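How to Clean and Reseal Tile Grout (and Enjoy It!)

By Rocío Carretero
February

I love grout. There, I've said it. I grew up in a house with a hallway floor laid in 1903, little hexagons from the front door all the way back to the kitchen, and my grandmother went over it with a brush every spring like she was polishing silver. I didn't understand the appeal until I had my own kitchen floor and watched a line go from brown to pale gray under my own hand. Then I did the next line, and the next, and dinner was very late that night.

If your lines have gone dark, or they're a different color by the stove than they are under the table, this is for you. The method works on ordinary cement grout between glazed ceramic or porcelain tiles. If you have marble, limestone, slate or any other natural stone, please read the note near the end before you put anything on it.

What you need

A stiff nylon brush with a narrow head (never wire!)
An old toothbrush for corners
Baking soda
Dish soap
Oxygen bleach powder, the kind you mix with warm water
Two buckets
Microfiber cloths, more than you think
A kneeling pad
A small foam brush and a penetrating grout sealer

Choose the sealer carefully. A penetrating sealer soaks into the grout and leaves it looking the way it did before. A topical one sits on the surface like a thin varnish, and it can peel where people walk. I've only ever been happy with the penetrating kind, water based, and I buy the smallest bottle that will do the job, as it goes a long way.

Step 1: Get the loose dirt up

Vacuum first, with the hard floor setting or the brush attachment, and go along the lines in both directions. Then mop with warm water and a small squirt of dish soap. Rinse with plain water. I used to skip the rinse and then wonder why my scrubbing turned into a foam party. Leftover soap is sticky, and a lot of what we call dirty grout is really old mop water that dried in the lines.

Step 2: Test a hidden spot

Pick somewhere behind a door or under the edge of an appliance. Try your cleaner there and let it dry all the way before you judge it. Wet grout always looks darker, and this fools everybody, me included. If you see pitting, powder or color coming off on your cloth, stop and think about whether the grout needs repair before it gets a scrub.

Step 3: The gentle round

Mix baking soda with enough water to make a paste that will stay where you put it. Something like toothpaste. Press it into the lines with your finger or the back of a spoon, leave it for a few minutes, then scrub with short strokes along the line. Wipe with a damp cloth and go on to the next patch.

Work in patches you can reach without shuffling. For me that means a square with sides as long as my arm. Start in the corner farthest from the door so you don't have to crawl back across your own good work – and yes, I've painted myself into that corner more than once.
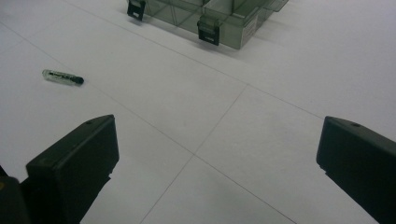

Large tiles make all of this go much faster. Fewer lines, fewer corners, and long straight runs where you can get a real rhythm going with the brush. With small mosaic tiles there's almost as much grout as tile, so you may want to scrub the whole surface in circles and forget about following lines at all. Put on some music. Put on a whole album!

Step 4: The stronger round, if you need it

If you let the floor dry overnight and it's still blotchy, move up to oxygen bleach. Mix it following the package, in warm water, and make only what you'll use that day. It loses its strength in the bucket. Spread it over the patch, keep it wet, and wait as long as the label says. The waiting does most of the work here and the brush just finishes the job.

Open a window and wear gloves. Please don't combine it with anything else in your cupboard, and above all don't mix any kind of bleach with ammonia or vinegar.

Speaking of vinegar, I know half the internet loves it. It's an acid, and cement grout doesn't like acid. One wipe won't ruin your floor, but a splash in the mop bucket every week slowly eats at the surface and leaves it rougher, and rough grout grabs dirt faster. I use mine on salad.

Step 5: Rinse, then rinse again

This is what the two buckets are for. One has clean water, the other catches what you wring out. Change both when the clean one starts looking like tea. When you think you're done, run a dry white cloth along a line. If it comes away clean and doesn't feel slick, you can stop.

Step 6: Let it dry for real

Sealer can't soak into grout that's already full of water. Give the floor a full day at the very least, longer in a damp bathroom, and run a fan if you have one. My friend Mechthild Stöckli sealed her shower floor on the same evening she cleaned it and got a cloudy line along one wall that took a weekend to get out. She has a beautiful shower floor now, and she waits.

Step 7: Seal

Dip the foam brush, press out the extra, and run it down the line in one slow pull. You want the grout damp and shiny, with no puddles. Wipe any sealer off the tile before it dries, which on a warm day can be quick. Dried sealer leaves a haze that shows up the moment the sun comes in low.

Wait the time given on the bottle, then put on a second coat. I always do 2 coats, even on floors that hardly get used. Keep feet, pets and water off until it has cured.

Now for the fun part. Put a drop of water on a line and watch it. If it sits up in a little bead, your seal is good. If it sinks in and leaves a dark spot, that line wants another coat. I do the same test every few months, usually by the sink and by the back door, and reseal those places first.

Keeping it nice

Sweep often, mop less. Grit underfoot works like sandpaper. Use a neutral cleaner, and use less of it than the cap tells you. Wipe up coffee, red wine and tomato sauce right away, even with a fresh seal. A sealer buys you time, and that's all it does.

In a shower, a quick pass with a squeegee after the last person is finished does more than any product I've tried. It takes less than a minute and the corners stay so much brighter.

A note on stone

Natural stone needs a cleaner made for stone. Skip the baking soda, which can scratch a polished face, and be wary of oxygen bleach unless the label says it's safe for your type. The stone itself may need sealing too. If you don't know what you have, take a loose piece or a good close photo to a tile shop and ask.

When cleaning won't fix it

Some grout is past scrubbing. If it's crumbling, cracked along the edge of the tub, or missing in places, no brush will bring it back. Scrape out the bad part with a grout saw, vacuum the dust, and press in fresh grout of the same color. Where the floor meets a wall or a tub, flexible caulk is the better choice, as those joints move a little.

And if it's sound but stained for good, look into grout colorant. It goes on with a small brush much like the sealer, and it covers beautifully. I did a whole laundry room in a warm gray and I still open the door sometimes just to look at it.

Related

How to Replace One Cracked Tile
Caulking a Tub Without the Mess
Which Mop for Which Floor?
Getting Candle Wax Off Almost Anything
Hard Water Spots on Glass Doors
50 Small Repairs for a Rainy Wednesday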